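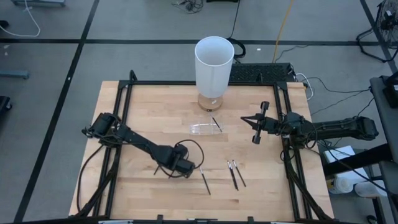
I want to run fibre from the house to a workshop at the bottom of the garden in Pullholm. The route is 28 metres, most of it under lawn and the last bit up an outside wall. I've been given part of a drum of Jotora cable which the previous owner says is single mode, with some 173 metres left on it. The jacket is black and there's no printing I can read apart from metre marks. Can I bury it as it is, or does it need duct? Also, how do people mark the ends so they stay readable? I only have ordinary black pens like the ones on that table, and I can't see the ink lasting a winter. I'll be using a pair of Muno media converters, 1000 Mb, nothing faster. I'd like to get it in before October if I can.

asked by lowerfield

gullywire
Put it in duct. If you can't read the jacket you don't know whether it is rated for direct burial, and black doesn't tell you much. Plenty of indoor/outdoor cable is black as well. Use duct with a smooth inside, leave a draw cord in it after you've pulled the fibre, and keep the bends wide. I'd go down about 450 mm under grass, deeper if anyone is likely to dig there.

On the wall, clip it loosely or use a short length of conduit. Don't use staples. Leave a few metres coiled at each end in case you have to redo a connector.

For labels, write on a wrap-round label with a clear tail that covers the writing. Put one at each end and another just inside each wall entry.

tapper_nine
just buy a pre-made one. armoured, connectors already on, done in an afternoon. the free drum will cost you more once you pay someone to splice it

patchpanel_pete2000
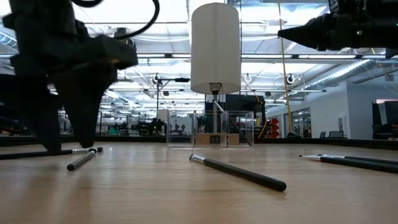

Before you dig anything, find out what is in the cable. Strip back the end and look at the fibres. If it's loose tube with gel in it, you'll need to clean the gel off and splice on pigtails at both ends, so a small wall box in each building as well. If it's tight buffered you might get away with field connectors, though I've had mixed results with those. I used the Bošković ones on a barn link and had to redo one of four. Either way, keep the boxes clean. For dust in the bottom of a wall box I use a thin make-up sort of brush, much like the ones lying on the table in the picture, and I do it before the fibres go in. Never put a brush like that on the end face of a connector. Use a proper one-click cleaner or lint-free wipes.

Check the Muno units as well. Some converters ship with multimode optics, and the link may be poor or not come up at all on single mode. It should say on the label underneath – look for 1310 nm.

lowerfield
Thanks all. Stripped the end this morning and it is gel filled. The converters say 1310. I've priced a pre-made armoured lead and will probably go for that, in duct anyway.

gullywire
Measure the connector end before you buy the duct. The pulling sock on those is fatter than the cable.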